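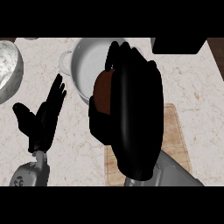 Writing a handling rule sheet before you run a two-handed kitchen task

Posted in January by Orsolya Győri

Before you let a pair of robot hands pick up so much as an onion, sit down with a cup of tea and write out the rules you expect them to follow. I know, I know — everyone wants to get to the grasping. But a rule sheet that fits on two pages has saved our little group at Medve more grief than any clever controller ever did, and it works the same way whether you're in simulation or at a real bench.

Start with the zones. Sketch your counter from above and mark where each hand is allowed to go, and then mark the patch in the middle that they share. Only one hand may be moving in the shared patch at a time. Write down which one has priority (we give it to whichever is holding something) and have the other wait outside with its fingers open.

Next come clearances. Our number is 60 millimetres between a moving forearm and anything we'd be sorry to knock over, and we measure it from the widest part of the wrist, where people so often forget to look. If you have to reach over a pot or a bowl, treat the rim as the obstacle and approach from above, then go down slowly.

Then write your grip rules, one line for each kind of object. Round food gets wrapped by the thumb and fingers together, with the force limit set by the softest thing on your list. Please don't borrow the limit from a harder object because it happened to be handy! I did that once with a bread roll and I'm still a bit embarrassed.

Stopping deserves its own paragraph. Decide what a stop means while a hand is full, because opening the fingers straight away is seldom what you want over a hard counter. Ours holds its grip, freezes both arms and waits for a person to say so. At the real bench, try the stop button every morning before the first run, and initial the sheet.

Last of all, keep a log. Give each run a number, note which version of the rules was in force, and write one plain sentence whenever something touched what it shouldn't have. We're up to run 3,529 now, and I still go back to run 502 when a newcomer asks me why the shared patch rule is there. Change one rule at a time, and run the old tasks again before you add new ones.

Filed under: Good practice, Manipulation, Bench rules

Contact Medve | Copyright Medve, all rights reserved | Back to top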